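旧家具这件事，我又要开始唠叨了

上一期信里我随口提了一句，说最近在给家里换几件小家具，结果后台收到一堆留言，问我在哪儿买的、怎么挑的、搬上楼花了多少钱，还有一位读者问我买旧抽屉柜会不会有蟑螂（会的，后面讲）。那这期就干脆聊这个吧，聊二手家具，尤其是小件的，矮柜、边几、凳子、小书架这一类。大衣柜和床我不敢讲，我自己也只买过一次二手大衣柜，那次搬运的过程我到现在都不太愿意回忆。

先说预算。我这次给自己定的总数是2000块，包括运费，包括买砂纸和五金的钱，超了就停手。定这个数没有什么科学依据，就是上个月写稿多收了一笔，正好拿来折腾。你们自己定多少都行，我唯一想劝的是运费一定要算进去。小家具最坑的地方就在这儿，一张凳子标价很漂亮，你兴冲冲拍下来，然后发现人家在城市另一头，六楼，没电梯，叫个车来回加上搬运，运费比凳子还贵。我第一次买的时候完全没想到这一层，站在人家楼下跟货运师傅面面相觑。

现在我主要看两个地方。一个是Ukano，同城转让为主，东西杂，价格也杂，得耐心刷。另一个是我家附近的Siddiqui旧货店，开在菜市场后面那条巷子里，门脸特别小，往里走却很深，家具一层一层叠着，想看最里面那件得先把外面的挪开。店里的好处是摸得到，可以拉抽屉，可以坐，可以趴下去看底板，看一下午也没人赶你。坏处是店家懂行，捡漏基本别想了。

Ukano上面我有几个搜索习惯，写出来给你们参考。第一，别搜"实木"，搜了全是写着实木的，至于是不是，那就两说。我一般直接搜"搬家"加上家具名字，再按最新发布排。搬家的人着急，照片拍得潦草，标题也懒得写，价格反而痛快。第二，周日晚上刷一遍。很多人周末收拾屋子，收拾到晚上累了，看着那堆东西心烦，就挂上去了。我好几件喜欢的东西都是周日晚上九点以后看到的，第二天一早再看就已经没了，所以看上了真的别犹豫，先打招呼再说！

第三，问尺寸的时候要问三个数，还要问门。三个数是长宽高，这个大家都知道。问门的意思是，问对方家里的门、楼道拐角好不好走，然后回头量一遍自己家的。我有个朋友买了一个特别好看的斗柜，四个人抬到她家门口，死活进不去，差一点点，就差那么一点点！最后把门卸了才进去，卸下来的门装回去以后一直有点歪，关的时候要往上提一下。

再讲怎么看货。抽屉柜我看得最多，就拿它来说。很多人看抽屉柜先看面，看有没有划痕，有没有烫印，我倒觉得面是最好对付的，铺块布就完了，或者干脆不管它，反正上面总要放东西。我先看抽屉。每个抽屉都拉到底，听声音，涩一点没关系，上点蜡就好，怕的是拉出来以后往下坠，或者推回去的时候左右晃，那多半是滑轨变形或者侧板松了。滑轨能换，侧板松了就麻烦。然后把抽屉整个抽出来翻过去看底板，底板中间要是鼓下去一个弧，说明以前装过很重的东西，以后你再装，它会继续往下走。

接着看背板。背板常年贴墙，受潮受得最厉害，老房子一楼出来的柜子尤其要看。手电照一下四个角，有黑点的、摸上去发软的、一按掉渣的，都别要，再便宜也别要。前年我心软买过一个，想着擦擦就好，结果那个霉味在我屋里待了整整一个夏天，小苏打、茶叶、炭包、咖啡渣全试过，最后整个柜子都带着一股咖啡馆地下室的味道。 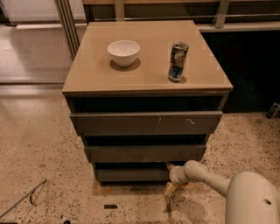
然后是腿。腿这个东西经常被忽略，可它决定了你后面要不要天天垫纸片。我的办法很土，到现场两只手按住对角，一上一下地压，晃就是晃，不晃就是不晃。地面不平也会晃，所以换个地方再压一次。如果是带脚垫的，翻过来看看垫子还在不在，几毛钱的东西，缺了一个就能吵得楼下邻居上来敲门。

好，蟑螂。那位读者问得很认真，我也认真答。会有，概率不低，尤其是从厨房里出来的柜子、夏天转手的柜子。我的流程是这样的：柜子到了先不进屋，放阳台或者楼道里（跟邻居打个招呼），抽屉全部抽出来，用强光照缝隙，看有没有黑色的小颗粒，看滑轨后面、看底板和侧板的接缝。有颗粒就用吸尘器吸一遍，缝里点上胶饵，在外面晾几天，再进屋。没有颗粒我也会点一点胶饵，图个安心。酒精擦一遍可以，不过注意上了漆的老家具别用太浓的，我有一次把一小块漆擦花了，现在那个位置长期放着一盆绿萝。

清洁完了才轮到好玩的部分。我特别喜欢换拉手！换拉手是旧家具改造里最省力气的一件事，一把螺丝刀，十几分钟，整个柜子像换了个人。唯一要注意的是孔距，双孔的拉手一定要量两个孔中心之间的距离，老家具的孔距经常跟现在卖的对不上，对不上就要补孔重打，那就从十几分钟变成一个下午了。单孔的随便换，闭着眼睛换。我手头现在攒了一小盒拆下来的旧拉手，也不知道攒着干嘛，就是舍不得扔，有几个铜的，生了一层暗暗的锈，拿在手里沉甸甸的。

上蜡我用的是Cliddale的一款膏状木蜡，味道淡，抹开容易，我用着顺手，没有收钱，你们用家里现成的也一样。薄薄抹一层，等它吃进去，再拿旧T恤擦。要点就是薄，我头几次都抹太厚，擦到手酸，表面还是黏黏的，猫走过去留了一串脚印，后来那串脚印我也没擦掉，就这么留着了。抽屉滑道如果是木头对木头的那种，拿一截白蜡烛来回蹭几下，立竿见影，比什么润滑剂都好使。

说说这次的战果吧。Ukano上收了一个小边几，199块，卖家就住隔壁小区，我是用买菜的小拖车拉回来的，一路上咕噜咕噜响，引得好几个遛狗的人回头看。Siddiqui那边挑了一张矮凳和一个窄书架，书架是Weltholm的老款，店家说现在不出这个尺寸了，我没查证，反正它正好塞进我书桌和窗户中间那条缝，塞进去的那一刻我高兴得给三个人发了消息，其中两个人没回我。砂纸加拉手加蜡又是一笔，运费因为都在附近，省下来不少。最后没超预算，剩下的钱我打算留着，春天的时候再看。

书架有个小毛病，最下面那层隔板的卡扣断了一个，我用20块钱配了一包新的，一包里面有一大把，够我用到退休。有需要的读者可以跟我说，我可以给同城的人分几个，真的太多了。

有人会问，折腾这些，加上时间，真的比买新的划算吗？我每次被问到都有点心虚。单看钱，有时候划算，有时候也就打个平手，网上新的小柜子现在也便宜得吓人。可是新的板材味道我受不了，我鼻子敏感，以前买过一个新鞋柜，开着窗散了大半个月还是头疼。旧的东西该散的早就散完了，这一点对我来说很要紧。再有就是我喜欢那个过程，喜欢去别人家里看一眼别人的客厅（这话听着有点怪，但买二手家具的人应该懂），喜欢听卖家讲这个柜子以前放在哪儿、装过什么。上次那个边几的卖家，一边帮我往外抬一边说这上面以前总放着她家的鱼缸，后来鱼没了，鱼缸送人了，边几就一直空着，看着别扭。我回来以后也没放鱼缸，放了一盏灯。

也讲讲什么不要买二手，免得你们看完这期太激动。布艺沙发我不买，清不干净，也看不见里面。床垫更不用说。玻璃面的茶几我不买，运输路上提心吊胆，而且玻璃有没有暗伤你看不出来。还有那种用了大量胶水粘起来的折叠家具，拆过两三次以后孔就大了，螺丝拧不住，装回去总是松松垮垮。藤编的我犹豫，好看是真好看，可是老藤干了会断，坐着坐着啪一声，修起来要找老师傅，而老师傅现在不好找。

砍价的问题也有人问。我脸皮薄，砍得不多。我的做法是不在网上砍，到现场看了，发现哪里有问题，指出来，然后问能不能少一点。指着具体的毛病讲价，对方一般不生气，因为毛病就摆在那儿。上来就说"能便宜点吗"的，我自己卖东西的时候也烦。如果价格本来就很实在，那就别砍了，爽快付钱，顺便问一句还有没有别的要出，我有一半的好东西是这么问出来的，人家正愁阳台上那张凳子没地方放呢。

还有，去陌生人家里取货，最好约白天，最好两个人去。一来安全，二来真的要有人搭把手，我一个人扛过一张写字台下三楼，扛到二楼半的时候卡在拐角，上不去也下不来，手机在裤兜里响，我也腾不出手接，就那么僵着，等到一个放学的小学生路过，帮我把书包……不对，是帮我把挡路的一辆儿童车挪开了。谢谢那位小朋友，虽然他肯定不订阅这封信。

付款也提一句。大约三分之一的卖家会希望你先付订金，同城的我一般就不付了，看了货再给，对方坚持的话就走平台，平台里面说清楚是订金还是全款，看了不要能不能退。聊天记录别删。我没有被骗过，但是被放过鸽子，大中午的跑到人家小区门口，对方说刚刚被别人拿走了。能怎么办呢，在门口吃了碗粉，粉还挺好吃，加了一份酸豆角。

对了，搬回来以后摆在哪儿，我的建议是先随便放，别急着定。我每件家具进门以后都要换两三个位置，边几先在床头待了两天，充电线够不着，挪到沙发边上，又挡着开窗，现在停在走廊尽头，居然很合适，晚上起来喝水杯子往那儿一搁。你住着住着自然就知道它该去哪儿了，地上垫两块毛毡，推起来不费力，也不伤地板。

下期想写旧灯具，我手里有一盏台灯，灯罩裂了，正在找地方配，配到了就写，配不到就写配不到的经过。如果你们那边有修灯的铺子，麻烦回信告诉我在哪条街上，不限城市，我想整理一份名单出来。上期答应的那份腌萝卜方子我没忘，只是这一缸我觉得咸了，想再腌一缸试试，大概要等到三月。

往期信件
· 菜市场后面那条巷子
· 阳台上的绿萝为什么总是一边长
· 搬家第三次，我终于学会了封箱子
· 鞋柜的味道，以及我的鼻子
· 一把旧椅子坐了一个冬天
· 怎么跟楼下邻居借冲击钻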